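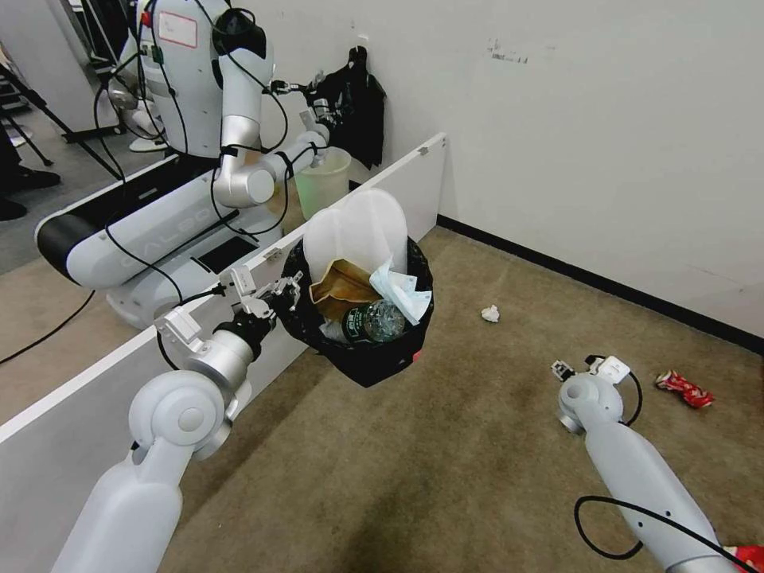 1/ Bin job, where it stands

Left arm has the small black bin, right arm is reaching toward the litter. The tissue ball and the red and white wrapper are still on the carpet.

2/
The tidy-up routine is called Vakine. I started it in October in the shared workshop at Stindmont, mostly in the evenings. It does one thing: find rubbish on the floor, pick it up, put it in the bin.

3/
Score so far is 51 tries on crumpled tissue and 38 in the bin. Wrappers are worse. They lie flat and the fingertips slide over the top.

4/
Carpet is the hard part. On the bench I could set one height and leave it. On carpet the same height is either too high or it drags. I now come down slowly and stop when the motor current rises.

5/
Gearóid Keane rewrote the grip code for the bin arm. The old version squeezed until the rim bent. His holds at a fixed force and checks it every 2 seconds.

6/
Bottles go in fine. Big lids don't, unless they go in on edge, so I've added a turn of the wrist before the drop. It costs time but I'm keeping it.

7/
Cables next. The one on the right arm hangs in a loop underneath and I want it clipped closer before I let that arm reach any further across. I've ordered 14 clips.

8/
For those asking about the Mulligan branch: it's the retry code. If the first grab misses, it backs off, looks again and has one more go. After that it leaves the thing alone and moves on.

9/
Still to do: wrappers, clips, and emptying the bin without me.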